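Workshop notebook, 16 July 2025
5 min read

Dye day, second go at the indigo vat. Writing this up tonight while I still remember what went in, because last time I trusted my memory and ended up with a skein of the nicest gray-blue I've ever made and no idea how to get it again (Lerato, I know, you told me).

So. The vat is the fruit sugar one, lime and fructose and the Chauke indigo, the finely ground stuff in the paper sacks. I wetted out the powder the night before in a jar with a handful of marbles and shook it until my arms gave up. That really helps! The first vat had little blue specks floating in it for days, and they landed on everything. This time the paste was smooth as yogurt and went in without a clump.

Hot water in first, then the fructose, stir, then the indigo paste, then the lime a spoonful at a time. Stir in one direction, slow, drag the stick against the wall to finish and let the middle spin itself out. Arnel stirs like he's beating eggs and we had a talk about that. Air is the enemy. Every bubble you whip in is sugar you've wasted.

It took far longer to turn than I wanted. I kept lifting the lid, which of course cools it down and makes it slower still, and eventually Charmaine sent me off to do something else. I spent the wait typing the old recipe cards into the computer, the whole Kistthorpe box, all the madder and weld notes going back to before I joined. Some of those cards are in terrible shape. One just says "more than last time."
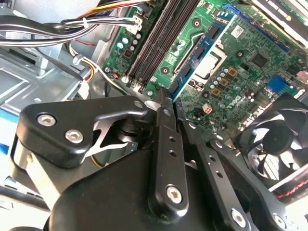
Desktop computer with the side open, green motherboard showing.

By the time I got back to the vat there was a coppery skin on top and the liquid under it had gone a clear amber-green, like strong tea with a bit of olive oil in it. Lovely smell too, if you like that sort of thing (I do, Johannes doesn't). I pushed the flower to one side with a saucer and started with the test strips.

Wool batch for today was 546 grams of the Tendico two-ply, scoured yesterday and left soaking overnight. I squeezed it out well before it went in. Wool doesn't love a lime vat, I know all that, so I kept the dips short and the rinse quick, with a splash of vinegar in the last bowl. It still feels soft this evening. Ask me again when it's properly dry.

Dips went like this. First dip, four minutes, came out yellow-green and turned while I was holding it, and I don't care how many times I've seen that, I still called everybody over. Aired it on the rack. Second dip a bit shorter, third the same. The color after three was a good middle blue, slightly green still in the thick parts of the skein where I'd tied the figure eights too tight. Must tie looser. I write that every single time.

Then the cotton. Sipho had brought the long runner he stitched over the winter, all tiny running stitches pulled up into ridges, and I was nervous about it because that's months of somebody's evenings going into a bucket. We soaked it for hours so the folds were wet right through, then lowered it in sideways and kept it under with gloved hands. No letting go and fishing around for it later! It had 49 rows of stitching and he had counted them out loud to me earlier so that I would be careful. I was careful. Six dips with long airings between, opening the ridges with our thumbs each time so the air could get down in there.

We haven't cut the threads yet. Sipho wants it to dry first and I think he's right, the whites stay sharper, though it is killing me.

A few things on temperature. The vat was happy at 120 Fahrenheit and sulky when it dropped much under 100. I'd been wrapping it in one old blanket, and Arnel put a second one around the outside with the camping mat tucked in between, and it held far better through the afternoon. Leave it like that. Please don't take the camping mat home again.

Also on the bench for whoever is in next: the lime tub was left open and has gone lumpy, so use the new one. The pH strips are down to the last few. Marosix had them listed at roughly twenty dollars a pack, which seems steep to me, but the cheap ones we tried all read the same color no matter what you dip them in, so I've put them on the order anyway. Order ref is 2519 if anybody wants to chase it.

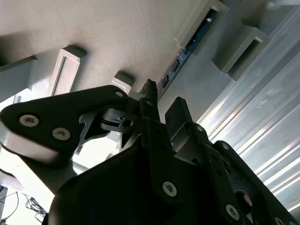 Why does the cloth have to be rinsed before the last airing is finished?
It doesn't, and it's better to wait. Leave it until there's no green left in the folds, then rinse, otherwise the dye that hasn't turned yet goes down the drain.

(Charmaine asked me to put that in because two of us were doing it differently and I was one of the two.)

Samples are pegged on the string by the window with tags: one dip, two dips, three, six. The six-dip cotton is almost navy. The three-dip wool looks paler now than it did when I hung it up, so if we want it dark enough for the August order I'd say five dips at least, maybe with a night's rest before the last one. Johannes thinks we should just make the vat stronger. I think a weak vat and lots of dips rubs off less on people's hands, and I'll argue that with him over lunch.

Fed the vat before I left, one more scoop of fructose and half a spoon of lime, gentle stir, lid on. It had gone a bit blue around the edges from all the coming and going. If it's still blue in the morning, warm it up first and wait before you add anything else to it. I overfed the last one and it sat there as thick as mud for a week.

Still to do: rinse bowls, soak the next skeins (tie them LOOSE), find the good thermometer, type up the rest of the weld cards.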